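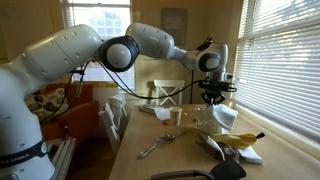

Roboterarm mit Zweifingergreifer über einem Tisch mit Banane, Papierservietten und Besteck

Greifplanung (manchmal auch Griffplanung, ich bleibe hier beim kürzeren Wort)

Greifplanung nennt man den Teil der Robotersoftware, der entscheidet, wo und in welchem Winkel ein Greifer zupackt. Klingt nach einer Kleinigkeit, hat mich aber schon ganze Winter gekostet! Eingeordnet wird sie meist zwischen Wahrnehmung und Bahnplanung: Die eine liefert eine Punktwolke oder ein Tiefenbild, die andere will eine Zielpose haben, und dazwischen sitzt der Greifplaner und muss sich festlegen.

Verfahren

Grob gibt es zwei Schulen. Analytische Planer rechnen mit Kontaktpunkten, Reibungskegeln und einem Modell des Objekts. Gelernte Planer erzeugen Kandidaten direkt aus den Sensordaten und bewerten sie mit einem Netz. Ich mag ja die Mischform, wie sie Oda Dalen für Skestari geschrieben hat: 49 Kandidaten pro Durchlauf, dann Kollisionsprüfung, dann inverse Kinematik, und was übrig bleibt, wird nach Bewertung sortiert. (Die Reihenfolge ist Geschmackssache, Mélanie Vachon prüft die Kinematik lieber zuerst.)

Schwierige Objekte

Eine Banane ist dankbar, zerknülltes Papier und durchsichtige Folie sind es gar nicht. Folie taucht im Tiefenbild gern als Loch auf, und flach liegendes Besteck hebt sich kaum von der Tischplatte ab. Auch gelochte Teile machen Ärger, denn durch die Löcher misst der Sensor den Hintergrund mit, und der Planer sieht dann Kanten, wo keine sind. 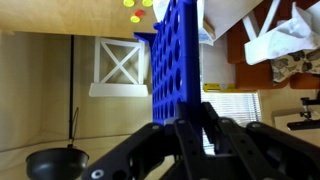
Blaues Vier-gewinnt-Gitter am Greifer, aus Sicht der Handgelenkkamera

Die Kamera am Handgelenk hilft beim Nachführen auf den letzten Zentimetern, nur verdecken die Finger einen guten Teil des Bildes. In Girnix maskiere ich den Greifer deshalb einfach weg, bevor die Segmentierung läuft. Das braucht eine saubere Hand-Auge-Kalibrierung, und bei der bin ich, ich gebe es zu, furchtbar pingelig.

Siehe auch: Bahnplanung, Hand-Auge-Kalibrierung, Kraftregelung, Punktwolke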